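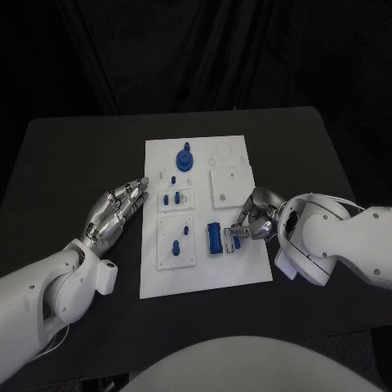

Uma folha de papel por baixo das peças pequenas

Antes de montar ou desmontar qualquer coisa com peças miúdas, ponha uma folha branca grande em cima da mesa. Num tampo escuro, uma peça de plástico transparente quase desaparece. No papel vê-se logo o contorno, e as azuis nem se fala.

Use papel grosso e liso. O de jornal larga tinta e o de cozinha prende-se nas arestas. Eu compro folhas de desenho e cada uma dura-me meses.

Deite as placas finas. Uma polia com eixo pode ficar de pé, apoiada no disco, com o eixo para cima. Assim pega-se nela pelo eixo e não rola para o chão.

Encaixe as peças pequenas com a moldura pousada na mesa. No ar, a moldura torce e o plástico transparente racha com facilidade.

Escreva a lápis, ao lado de cada peça, o número do passo. Se tiver de parar para jantar, dobre as bordas da folha para cima e prenda os cantos com molas da roupa.

Para limpar rebarbas do plástico serve lixa 600, com água e pouca força. Seque bem antes de montar.

Parafusos M6 e outros maiores guardo-os num frasco à parte, porque riscam as placas.

Comentários

Rami Daher: Faço o mesmo, mas com cartolina. A lixa 600 não deixa o transparente baço?

Sânziana Coman: Deixa um pouco. Passe depois pasta de dentes branca com um pano.

Rami Daher: Resultou, obrigado.

Artigos relacionados

Como descolar etiquetas de frascos
Gavetas que prendem: o que fazer
Guardar parafusos sem os misturar
Limpar tampos escuros sem deixar marcas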